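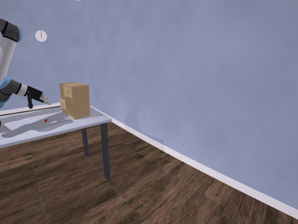
Opening the Lower Drawer: Samira Jaber on the Serra Simulation Demo

The October open day at Hullulmont ran its manipulation demonstration from a workstation in the second-floor lab, with the output sent to a wall screen. Visitors watched a simulated arm, white and grey with blue joint caps, work at a small wood-grain cabinet with two drawers. Samira Jaber, who maintains the simulation environment, spoke with us after the second session.

The environment is called Serra. Jaber described it as a room with one table in it and a short list of tasks.

“Drawers are the task people ask to see, and they are also the one we have the most trouble with,” she said. “A drawer has one degree of freedom. The arm has more than it needs. Most of the work is in keeping the arm from fighting the slide.”

The controller shown to visitors, Lanel, was trained on 1306 recorded episodes, all of them generated in simulation. Jaber said 700 of those involve a drawer being opened or closed. The remainder cover pushing and picking up small objects on the tabletop.

Asked why the cabinet is so plain, she said the geometry had been simplified twice. An earlier model had a recessed pull, and the collision mesh around it let the fingertip sink into the drawer front. The current model has a small handle on each drawer.

“The handle is deliberately small,” she said. “If you make it large, the success rate goes up and you learn nothing about the grasp.”

Friction on the slide is set per episode from a fixed range. At the high end the drawer sticks and the arm has to hold the pull for longer. At the low end it can overshoot and hit the stop, which the physics engine registers as a contact spike. Lanel receives joint positions and one camera view. It does not receive the friction value.

Several visitors wanted to know about the objects left on the table, among them a thin brown rod and a small red piece. Jaber said that loose objects are part of the standard room and stay in place for drawer tasks. An episode is marked as failed if the arm knocks one to the floor, even if the drawer reaches its target.

“We argued about that rule,” she said. “Fiifi wanted it stricter. He wanted any contact at all to count.”

Fiifi Dankwa wrote the scoring code. Reached by phone that afternoon, he confirmed the disagreement and said he had not changed his mind.

“Contact is contact,” Dankwa said. “If the forearm touches a rod on the table in simulation, I don't want to find out what it touches on a bench.”

The open day sessions consisted of 20 drawer episodes each, run without a restart between them. Jaber declined to give a success rate for the day. The friction settings had been narrowed so that each episode would finish in a reasonable time, she said, and a figure taken under those conditions would not be comparable with the group's test results.

She was more willing to discuss the failures. In the first session the gripper missed the lower handle in four episodes. In each case the approach was too high and the finger passed over the handle without closing on it. She attributes this to the camera view, in which the arm can hide the lower drawer during the last part of the reach. A second view is being added.

Rendering was also raised. The shadows and floor texture are computed at a higher quality than the controller requires, and one visitor asked whether the time would be better spent elsewhere. Jaber said the lighting is varied during training, and that an earlier version with flat lighting produced a controller that lost track of the drawer edge as soon as a shadow crossed it.

Transfer to hardware is scheduled under a separate project, Evivari, which will use a physical cabinet built to the dimensions of the simulated one. Dankwa is writing the safety limits for it. Jaber said the first hardware runs will be limited to closing a drawer that is already open.

“Closing is easier,” she said. “You can push with almost anything.”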